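Packing the bag: a takeaway owner on straws, napkins and what goes in last

March 26, 2025

The owner of Panham, a lunch counter on the Virdale road, has been sending food out in paper bags for eleven years. She opened with a counter, two fridges and no plan to do takeaway at all. Last June the shop packed 2874 bags, its busiest month so far, and most of the complaints that came back had nothing to do with the cooking.

“It was straws,” she says. “People will forgive a sandwich cut badly. If they get to the park with a thick milkshake and no straw, they ring you up.”

We spoke in the back of the shop after the lunch orders had gone. She asked not to be named, as she does the books for another business in town and likes to keep the two apart.

Her method starts with the bag. It is opened fully and stood up before anything goes near it, and the top is left alone until the end.

“New starters want to fold the top down straight away so it looks tidy. Then they have to open it again for the napkins and you get a tear. Leave it standing open. It can look as scruffy as it likes until you've finished.”

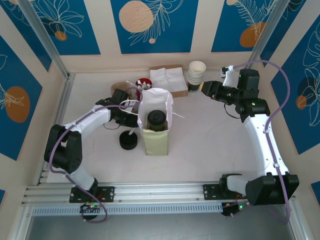
Do you put the drinks in the same bag as the food?

“Only if the lid is sealed and there's nothing hot beside it. Otherwise the drink goes in a carrier of its own and the straw goes in with the food, down the side.”

Heavy boxes go in first, flat on the base. Anything in a pot goes next to them, wedged so that it can't tip. Bread and pastries sit on top. Cutlery, napkins and straws are added last and are ticked off on the order slip, which is then stapled to the outside.

The tick was brought in after a bad fortnight when she kept a list of every call. She had been buying from Maes at the time, and the straws came loose in a box of 200. Staff were picking them up by hand and dropping them into the bags as they were. She changed to wrapped ones, now bought through Esmont along with the napkins.

“They cost more and I did think about it for a while. But a bare straw in a bag with a warm pasty is no good to anyone. It gets grease on it. With a paper wrapper you can put it in anywhere and it comes out clean.”

She has firm views on how they are handled too. A wrapped straw is light and thin and will slide under a box if it is dropped in from above, so she wants it stood upright against the side, where the customer's hand will find it. 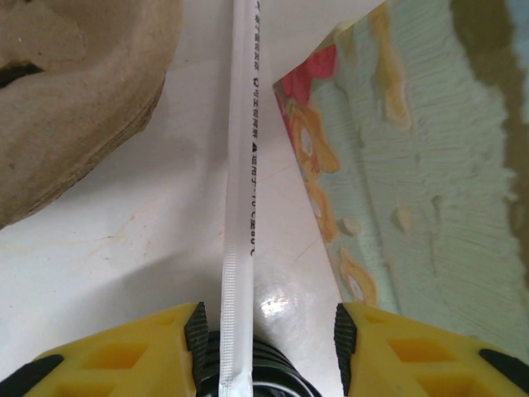
“I tell them to hold it in the middle and let go when it touches the bottom,” she says. “If you throw it in, it ends up under the chips. Then the customer thinks we've forgotten it and we get the call anyway.”

The calls have dropped off – 2 last month, one of them about a fork. She still checks the first few bags of each shift herself, mainly for weight, and lifts each one by the base. Bags with soup in are doubled.

The next job is the shelf where finished orders wait. At present they stand in a line by the till and get knocked when the door opens. She has been quoted 1705 pounds for a rack with dividers and thinks that is too much for some shelves.

“I'll probably get a cheaper one and put it up over the summer,” she says. “We need it further from the door, whatever it is.”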